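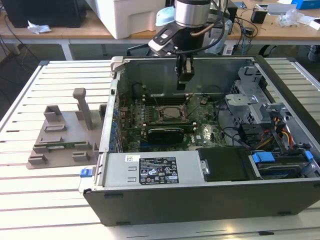 Side panel off, CPU and low-profile card still in, one memory module out in the gray holder on the left.

I have been putting off the old office towers since December. There is a stack of them under the stairs, bought as a lot from Sastley, and the plan is to bring the usable ones up to the same spec and pass them on to Gizella Hajdu for the reading room. Most of the work is memory and drives.

Working order, for my own reference:

Power lead out, hold the front button for 20 seconds, lay the case on its side. The panel comes off with the latch. Drives sit behind blue plastic tabs, so no screwdriver is needed there. The expansion slots use blue clips along the rear wall. They get brittle with age and I snapped one on the second machine, so press near the hinge.

Memory goes in before any cable is tidied. Open both ends of the slot, line up the notch, push down evenly until it clicks. A half-seated module gives beeps and a black screen, and I lost an evening to that before trying the obvious.

The power cables are the awkward part. The bundle is stiff and springs back under the drive cage, and if it touches the CPU fan you will hear it. I use one reusable tie, loosely closed.

Kathleen Ó Ceallaigh asked whether the supplies are worth replacing. I tested each under load with the Vass meter and kept them all except unit 123, where the 12 V rail sagged.

Still to do: fresh thermal paste, BIOS batteries, and labels.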